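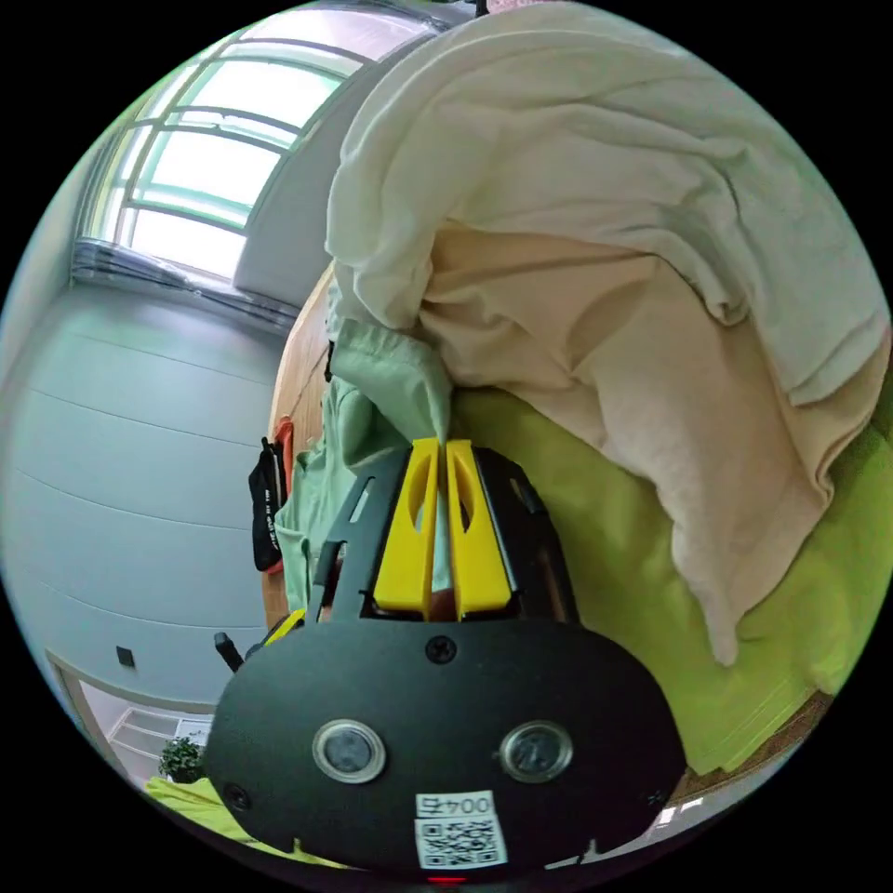 Gripper 004 with its fingertips in a pile of cloth, next to an off-white blanket.

Hand-Guided Demonstrations: Frequently Asked Questions

Search this help center

Last updated: Jun 6, 2022

These answers are for people recording demonstrations for the Caltow folding and sorting project, at home or in the Bolteck workroom. If your question is about pay or scheduling, write to the person who signed you up.

Getting started

What am I being asked to do?

You do a household task while holding the gripper, using its two fingers in place of your own. The gripper records what it sees and how it moves. Those recordings are used to train a robot arm that carries the same kind of fingers. One complete run through a task is called a demonstration.

Do I need any experience with robots?

No. You need to be able to fold a towel and hold the tool for a few minutes at a time. New people do 12 practice demonstrations first. Practice runs are marked as practice and are not used for training.

How do I know which gripper I have?

Read the number on the white sticker on the front plate, above the QR code. Enter that number when you start a session. If two people in the same home are recording, check it every time, because swapped numbers are the most common mistake we have to fix by hand.

What do I need to set up at home?

A bed, couch or table you can reach from one side, and the items on your task sheet. For fabric tasks, that usually means blankets, sheets and smaller cloths in different colors. Use your own things. You don't have to tidy the rest of the room, but put away mail, family photos and anything else with private information on it.

Recording

How should I hold the gripper?

Hold it the way you would hold a cordless drill, with your wrist straight. Keep your free hand behind your back or at your side unless the task sheet says "two hands." Fingers that wander in front of the lens are a reason for rejection.

How fast should I move?

A little slower than normal. If you usually grab a blanket and shake it out, don't. Close the fingers on the cloth, lift, move, lower, open. Pauses of a second or so are fine. Long pauses while you think are not, so plan the folds before you start.

The fingers keep picking up two layers of cloth. What should I do?

Come in at a lower angle and pinch a raised fold near the edge. Pushing straight down into a pile tends to catch whatever is underneath. If you do pick up two layers, let go and try again without stopping the recording. A corrected mistake is useful to us. Please don't reach in with your other hand to separate them.

Does the pile have to be messy?

For sorting and unfolding tasks, yes. Mix the items up between runs so that the same cloth isn't always on top. For folding tasks, start with the item spread out but not perfectly flat.

Is daylight a problem?

A bright window in the background is fine. Direct sun falling on the fabric you are handling is harder to work with, so lower the blind or turn to another side of the bed. Try not to switch lamps on or off during a demonstration.

Can I record with other people or pets in the room?

People, only if they have signed the consent form. Pets, no. Stop and delete the run if a dog or cat walks in.

How many demonstrations make up a session?

26, with a break halfway. You can stop early and the finished ones still count.

Remote control

Is the remote control work the same thing?

No. In remote control sessions you sit at the Boateng station in the workroom and move a real arm with a pair of handles while watching a screen. The arm does the task and you steer it. It is slower, and most people find cloth harder that way because they can't feel it pull. We use it for tasks where the robot's reach matters, such as getting laundry off a high shelf.

Can I do both?

Yes, after you have more than 109 accepted demonstrations with the hand-held gripper. Anas Abou Zeid runs the training for the remote station and will contact you when you reach that point.

Can I do remote control from home?

Not at present. The handles and the arm have to be on the same local network.

After recording

How do I send in my recordings?

Plug the gripper into the supplied cable and open Pemard on your laptop. Uploading starts by itself. Leave the laptop lid open until the list shows "Received" next to every run. A full session can take 2 hours on a slow connection.

Why was a demonstration rejected?

The reason is shown next to the run in Pemard. The usual ones are:

- the fingers were out of view when they closed
- the free hand helped
- the task was not finished
- the wrong gripper number was entered

A wrong number can be corrected. The others have to be recorded again.

Can I delete something after I upload it?

Yes. Select the run and choose Withdraw. If it has already been added to a training set, it will be removed from the next version of that set.

How do I clean the gripper?

Wipe the fingers and the front plate with a dry microfiber cloth. Pull lint out of the finger slots with tweezers. Don't use glass cleaner or alcohol on the lenses.

A finger is cracked or loose. Can I keep going?

No. Stop the session, upload what you have and ask for a replacement through Pemard. Please don't glue or tape the finger, even for one last run.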